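Household chore readiness checklist: simulated kitchen, two-arm unit
Grirna build, September
Checked by Siriporn Nuchit. Comments by Marek Štefanec.

1. Floor clear before start: PASS
Tiles bare in front of the gripper. Check again after every reset.

2. Jaws open and level: PASS WITH COMMENT
Measure both fingers before the next run. Do not judge it by eye from the wrist view. 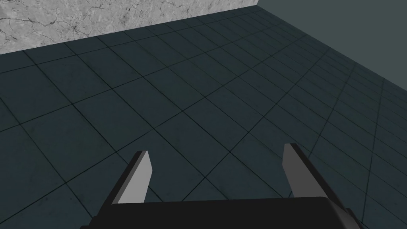 3. Stop command, both arms: PASS
Tested at rest and at half speed. Log entry 454.

4. Fridge door, approach to handle: NOT PASSED
Out of 3,855 attempts, 3,279 reached the handle. We want a clean pull, and reaching is only the first half. Keep the speed limit on. 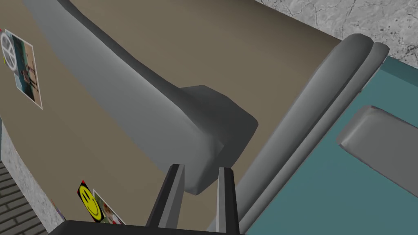 5. Contact force on door: OPEN
Vichien Rojanasak to set the limit. Until then no pulling with the elbow locked.

6. Items on door left in place: OPEN
A person opens a fridge without knocking the magnets. Score any that move as a fault.

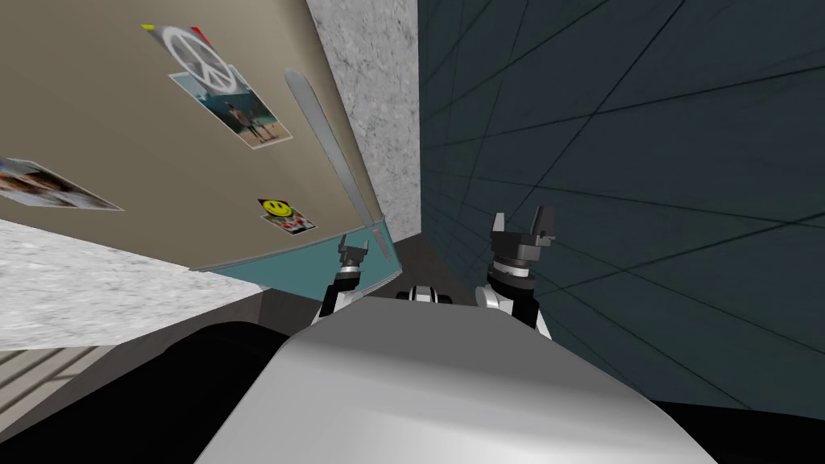
Item 6: fridge door with magnets and photographs, both grippers raised.

7. Ready for a real kitchen: NO
Wiping and fetching may come sooner. Doors need more work. Fitzgerald Holloway asked for a date and I have not given one. Repeat items 2, 4 and 5 on the next build.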